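December
Posted by the wall desk, Fenbridge Climbing Center

Ticket: Brellix board lights the wrong holds after tilt change
Status: Closed
Area: Training room, upstairs
Priority: Normal, raised to high the next morning

Reported problem

A member came to the desk at 7 p.m. and said the Brellix board was showing problems that could not be climbed. The start holds lit up in the right place, but the finish hold was a foot chip near the kickboard. The member tried another problem from the saved list and got the same kind of result. The board had been moved to 50 degrees earlier in the afternoon for the team session. Before that it was working as usual.

First checks

Restarted the Lilico app on the desk tablet and reconnected to the board. It paired right away. Loaded a problem the desk staff know well. The left half of the board was correct. On the right half, everything from row 7 up was shifted over by one hold, and the top row did not light.

Turned the board off at the wall switch, waited, turned it back on. No change.

Tried a member's phone in place of the tablet. Same wrong holds, so the tablet is not the cause.

Checked the angle setting in the app. It was still on the old angle. Corrected it to 50. This changed which problems were offered but not which holds lit up. For anyone reading this later, the angle setting only filters the list. It has no effect on the lights.

Put the "board out of use" sign up and left the spray wall open. Members were told they could still use the Brellix board without the lights if they set their own problems. 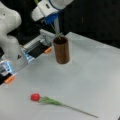
Gripper with orange fingertips, close up.

Second round, next morning

Ran the light test from the Lilico service menu. The test lights each hold in order, starting at the bottom left. It ran cleanly through the left half. On the right it skipped one light in row 7 and carried on, so every light after that was one place off. The last one in the chain never got a signal.

Opened a ticket with Lilico support and sent a video of the test. They answered before lunch. Their questions and our answers:

Has the board firmware been updated? Not since the summer.
Has any hold been replaced in the last month? Yes, two on the right side, both in the lower rows.
Is the fault the same at every angle? Not known. Will test.

Lowered the board to its shallowest angle and ran the test again. All lights worked, in the right order. Raised it slowly with the test looping. The skip came back near the steep end of the travel and stayed.

Lilico said this sounded like a cable being pulled behind the panel and asked us to look at the back before they sent any parts.
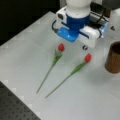 Gripper and black cables over a white tabletop.

Behind the board

Locked the board at a middle angle, switched off the power at the breaker and took off the right side cover. The light string runs up the back of the panel and is held with plastic clips. Two clips in the area of row 7 had come away. The string had dropped into the gap beside the hinge, and when the board goes steep the frame pulls on it. One connector was half out of its socket.

The light next to that connector had a scuffed wire. The copper was not showing but the jacket was worn thin.

Also found in the gap: chalk, a lot of it, and a brush. Vacuumed it out.
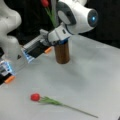
Pushed the connector home and ran the test at the steepest angle. It passed, then failed again when the panel was tapped by hand. Decided not to trust it and asked Lilico for a replacement section of string and a bag of clips. Electrical check booked with Sithole, who look after the lift motor and the breaker panel here.

Repair

Parts came by courier. Replaced the section from row 7 to the top, fitted new clips the whole way up the right side, and left more slack at the hinge than there was before. Sithole checked the supply and the grounding and found nothing wrong with either.

Ran the light test at the shallowest, middle and steepest angles. No skips. Tapped the panel along the row, then had two staff members climb on it at 50 degrees. Still fine.

The saved list was not affected. All 500 problems set by our members are still there. A few logged during the fault have comments about missing finish holds, and those comments can be ignored.

Follow-up

Look at the clips behind both sides whenever holds are changed.
Set the angle in the app each time the board is moved.
Order a spare string for the left side. Still to do.

Ticket closed. Please open a new one if the lights go wrong again, and write down the angle the board was at.

Recent tickets
Auto belay on the slab wall slow to retract
Shower upstairs runs cold in the evening
Locker keys not returned
Spray wall: spinning holds, lower left
Door code not accepted for early sessions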